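Training on failed episodes: keep them or toss them?
Forum: Manipulation / Learning from demos

pullau_bench wrote:
Okay, long post, sorry. I've been reading the Ganix writeup (Idrisa Lema's group) where they say you should keep failed teleop demos in the training set as long as you tag them, and I wanted to see if it holds up on clear glassware with two arms. Glassware because depth sensing hates it and I apparently hate myself.

Setup is one policy, same architecture, trained twice. Run A gets 600 clean demos. Run B gets the same 600 plus 119 failures, each with a tag for how it went wrong (missed grasp, tip, drop, collision). At test time you condition on "success" and hope.

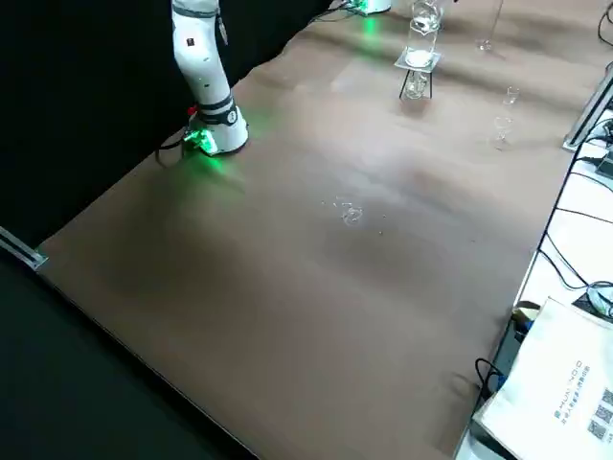 So the result: B is better at approach and worse at letting go. It slows down near a rim, which I love, but then it hangs there holding the thing forever like it's scared of the table. A just lets go and moves on. I counted timeouts as failures, so on paper the two come out nearly even and I don't believe that number at all.

Anyone seen the hovering thing?

mfaume_k wrote:
Yep, had exactly this. My guess is your drop tag is eating the release phase. The last second of a drop and the last second of a good place look almost the same from the wrist, so the model learns that opening the fingers is risky. Try cutting each failed episode 15 frames before the bad event and see if the hover goes away.

gripeforce wrote:
I'm going to be the grump. 119 failures against 600 successes, four tags, one seed? You can't say anything about tags from that. Faraji Simiyu did a talk at the Trusholm workshop in January where the seed spread was bigger than the effect everyone was arguing over. Run more seeds before you blame the data.

pullau_bench wrote:
Fair on the seeds, I only had compute for one each. But the hover shows up in pretty much every B rollout and never in A, so I don't buy that it's all noise.

gripeforce wrote:
Could still be that one checkpoint. Train B again with the tags shuffled. If it still hovers, the tags aren't doing anything.

pullau_bench wrote:
Ooh, okay, that's a good one and it's cheap. Queueing it tonight, seed 2184, plus mfaume's trimmed version.

mfaume_k wrote:
Please score timeouts separately this time! Lumping a hover in with a smashed cup hides the only interesting part.

pullau_bench wrote:
Yeah yeah. Separate column. Will post both when they finish.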